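Course 1018, Storage and Small Furnishings
Handout 2: Low drawer cabinets in shared rooms
Instructor: Valbona Trajkovski

Terms. A low cabinet is one whose top can be reached and seen by a standing adult. In this course the top is treated as a work surface, and the drawers below it as storage. The two are planned separately.

Top surface. Keep it clear between tasks. Items set down during a task go back to a drawer, a box or the trash before the next one starts. A white top shows dust and pen marks early. Wipe with a damp cloth, then a dry one.

Drawers. Heavy contents go in the lowest drawer. Open one drawer at a time; a light cabinet with several full drawers pulled out can tip forward. With stacked fronts and horizontal handles, labels go on the left end of each front, clear of the hand.

Cardboard boxes. A box beside a cabinet is temporary storage. Write the date and the contents on one side panel, the side facing the room. Boxes still unopened after about 32 days are sorted under the Hodeck list (see Handout 1). Flatten empties the same day.

Plastic bags. Bags hung or draped over other things are counted as unsorted. Empty them first, before any box.

Wall above. Leave a plain wall plain until the drawer plan is fixed. Shelves put up early tend to take the overflow from the top surface. 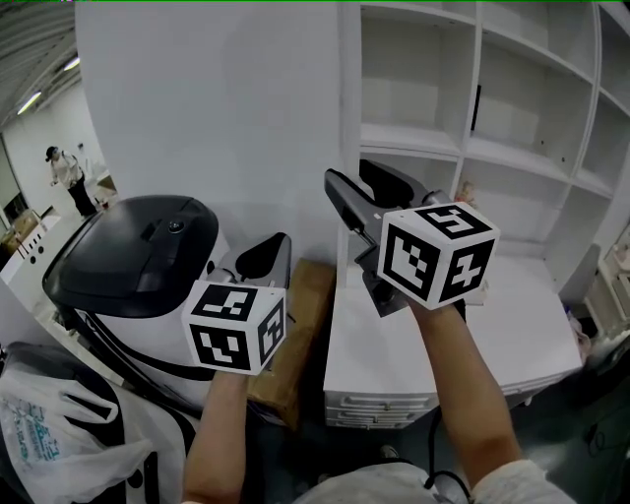

Reading for next time: Lins, course notes, section on drawer dividers. Bring the inside width and depth of one drawer.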